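Lusgate Everyday Toothbrush, Wrapped – Box of 50

Item 234
Sold by the box
Colors: white with purple, white with blue (mixed)

We have carried a lot of guest toothbrushes over the years, and most of them were the kind you use once and drop in the trash with a slight feeling of regret. The Lusgate is the first one we have been happy to take home ourselves. It is a real, full-length toothbrush that happens to come wrapped, and it costs only a little more than the short hotel kind. Put a stack of them in the guest bathroom, the camp office or the break room and people will keep using theirs long after they leave!

It's a plain design. The body is white, with either purple accents or a bright blue handle, and the two colors are easy to tell apart when several end up on one table. That matters more than you might think if you have four kids at a sleepover, or two adults sharing one cup by the sink.

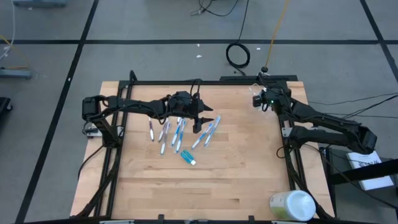 What we like about it

The length. Short travel brushes are fine in a purse, but they are hard to hold if your hands are large or stiff. The Lusgate handle goes all the way across the palm, and our customers at senior residences mention this more than anything else.

The bristles. Soft, with rounded ends. We don't stock a medium or a firm version and have no plans to. If you are used to a hard brush it will feel a bit mild for the first few days.

The weight. One brush is 13 grams, so a handful in a suitcase makes no real difference to your baggage.

The head. It is on the small side and gets behind the back teeth nicely. Older children manage it well. For children under six we would point you to the Barrera junior brush, which has a shorter neck and a fatter grip.

Wrapping and storage

Each brush comes sealed in its own clear plastic wrapper, with the color showing through, so you can pick out blue or purple without opening anything. The wrapper tears by hand from either end – no scissors, no fighting with a cardboard blister at eleven at night. 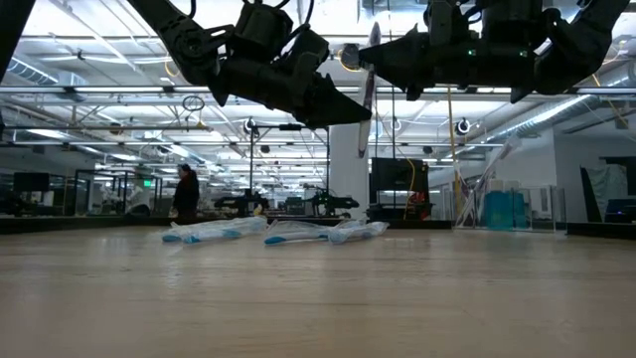
The film is thin and takes up very little room, so a full box fits on an ordinary linen-closet shelf. It also slides. If you pile the wrapped brushes up flat in an open tray, the pile will creep toward one side, so we keep ours standing in a deep bin with the heads up. Try to keep the bin out of direct sun, where the film gets brittle after a season or two.

Once a brush is unwrapped, let it air dry between uses. A ventilated travel cap is available separately (see the Laltum caps under Accessories). The Laltum cap is made for this size of head and snaps on without squashing the bristles.

Who buys them

Bed and breakfasts, mostly, and summer camps (September is when camps reorder, a habit we still find surprising). We also send them to shelters, school nurses and quite a few families who just want one box in the house and no more last-minute trips to the drugstore. One box lasted our own office well over a year, and that includes the ones that went to cleaning bike chains.

Details

Quantity: 50 brushes per box, individually wrapped
Weight: 13 grams per brush, without wrapper
Bristles: soft nylon, rounded ends
Colors: purple and blue, mixed by the packer
Toothpaste: not included

Choosing your colors

Boxes are packed mixed and the split varies. If you need all blue or all purple, put a note in the comments field when you order and we will do our best from open stock. It adds a day or so to shipping, and single-color boxes can't be returned once they leave us.

Ordering

Orders placed before noon go out from the Kelano warehouse the same working day. Unopened mixed boxes can come back to us within a month for a full refund. If you want to try the brush before buying a box, ask for a sample pair – you'll get one of each color, and you only pay the postage.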